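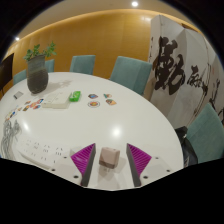 I've had the Jeswood hand gripper kit for 16 days now and I'm still grinning every time I pick it up, so I figured it was time to write something longer than the two excited lines I posted in June.

If you read my earlier stuff you know I've been wanting to teach a small arm to sort things for ages. Driving the arm around with a game pad was slow and made my wrists ache, and the motions I got were jerky. With a hand-held gripper you skip the arm completely while you're recording. You hold the tool, you squeeze, you pick the thing up, you put it where it goes, and the camera on the tool saves what it saw. Later you train on that. I knew all this on paper, but doing it is so much more fun than reading about it!

The fingers are what sold me. They're soft and ribbed, bright magenta on the gripping side with a dark gray outer edge, and they bend around whatever you close them on. I'd been using the hard Vandex fingers before, and those either dropped small things or shot them across the table like a watermelon seed. With the Jeswood ones a little cube with rounded edges just sits there between the pads. I don't have to line it up perfectly, and I don't have to squeeze hard.

Setup took me one evening, and most of that was the software. The kit comes with the fingers, the white mounting plate, the handle, the camera bracket, a bag of screws and a cable I replaced right away (too short, more on that in a minute). The screws go in around the edge of the plate and there are a lot of them. I did a few, tested it, took it apart again because I had one finger on backward, and did it over. The booklet shows this clearly on page 11. I had not looked at page 11.

What I like after using it for a while:

It's light. I can record for a whole afternoon with a break for coffee, and my hand feels fine after.

The magenta is great for the camera. I thought it was just a style thing, but the pads stand out so well that I can tell at a glance where the fingertips are when I scrub through a recording.

Spare fingers are sold in packs of 2, so if one tears you're not buying a whole new head. I ordered a pack from Wike and they came quickly, well wrapped.

What I'd change:

The cable. It's fine if you sit right next to your computer. I like to walk around the table and come at things from different sides (it makes for better training, in my experience), so I went to a longer one. Now I have gray cable everywhere, but I'll take that over being on a leash.

Flat things are hard. Cards and thin paper are a pain with soft fingers. You can slide a card to the edge of the table and grab it from there, and I've gotten pretty good at it, but picking one up from the middle is mostly luck. Small round tokens are somewhere in between. I get them if I come in low and slow.

Shiny tables. A glossy top throws the ceiling light straight back at a wide lens, and in some of my recordings there's a big bright spot right where I'm working. Turning the exposure down a notch helped a lot. A matte cloth would too, I guess, I just haven't bought one.

I also tried the Sukau trainer software for a weekend, and it read the Jeswood files without any fuss once I had the folder names right (all lowercase, no spaces, please save yourself the hour I lost). Training on my first batch ran overnight. The arm's first tries at cubes were clumsy, but it went for the right thing, and I may have yelled loud enough to wake up the house.

Next up I want to try softer stuff, maybe a rolled sock or a sponge, and then a proper go at putting things into a box with a lid. If you have the same kit and you've found a good trick for cards, leave me a comment, I really want to know. I'll post the settings I'm using for exposure and squeeze range as soon as I've cleaned up my notes.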